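Is the Haken two-hand kit worth it for sorting bottles?

Asked in Robots & Automation, March

Hi all, we pack cleaning supplies in a small shop and I've been going back and forth on the Haken kit (the one with 2 arms and the fingered hands) for getting bottles lined up before they go in the carton. The quote I got from Telcombe is $861 a month on lease, with setup on top. The sales page is all smooth gray boxes and mugs. My stuff is round plastic bottles that roll if you look at them wrong! Has anyone run it on bottles lying on their sides? And how much hand-holding does it need? I can't hire a programmer for this.

3 answers

Answer 1 (accepted)

We had it on trial for a while and bottles were most of what we threw at it, so I can help a bit. Short version: good hands, so-so software, and you will be at the table with it more than the brochure lets on.

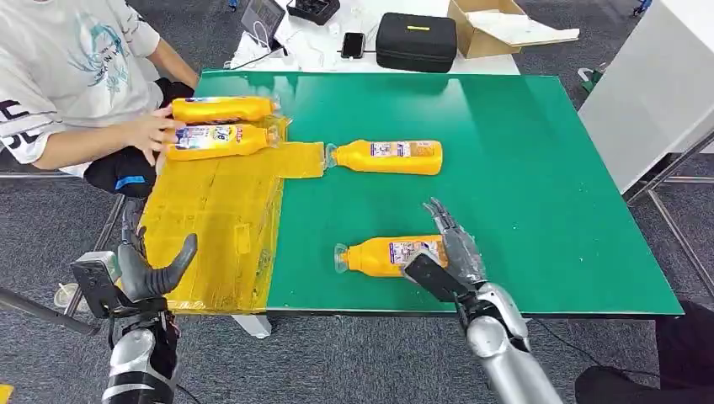 The grip itself is what sold me. The fingers come down over the round part of the bottle and settle there, and you can set how hard they close from a plain slider in the app. Start low. I started in the middle and dented a few, which was my own fault for skipping the guide. Lying down is easier for it than standing up, by the way, at least with ours, so you may be in luck.

The teaching part takes patience. You show it the move over and over, and somebody has to put the bottles back between tries. Our log says we did 467 tries before I'd have left it alone long enough to get coffee — and that was for one bottle shape. When we switched to a squatter one we had to do a good chunk of it again (not all of it, thankfully). No code though, I can't write a line and I managed.

Two gripes. Clear caps confuse it more than colored ones, and the cable on the left arm needs to be tied up out of the way or it drags. Oh, and put something down so the bottles don't slide. We tried a rubber drawer liner first and it bunched up. Anything taped flat is better.

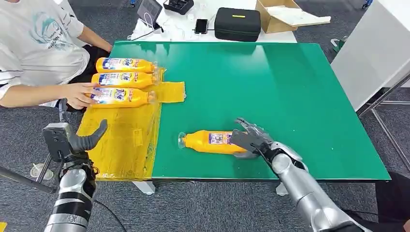
Silis: did you ever get both hands working on the same job? That's where mine falls apart. The right one is fine on its own, then the left wakes up late and they end up waiting on each other. Support told me to slow the whole thing down, which helped, but then I might as well do it myself.

Answer 1, reply: Sort of? We gave each hand its own side of the table and stopped asking them to share. Not very fancy but the waiting went away. There's a setting called "zones" buried under the arm menu, try that before you slow it down.

Answer 2

Too expensive. Get a chute.

Answer 3

Chute is fair if you only ever run one bottle, but the original poster didn't say that. I'd ask Telcombe for a trial on your own bottles, full ones and empty ones both, since the weight changes everything. Also ask if setup covers a second visit. Ours didn't and I was pretty sore about it. We ended up with the Policarpio arm, which is cheaper but has a plain pincher, and it drops anything with a shiny label. I'd swap if I could.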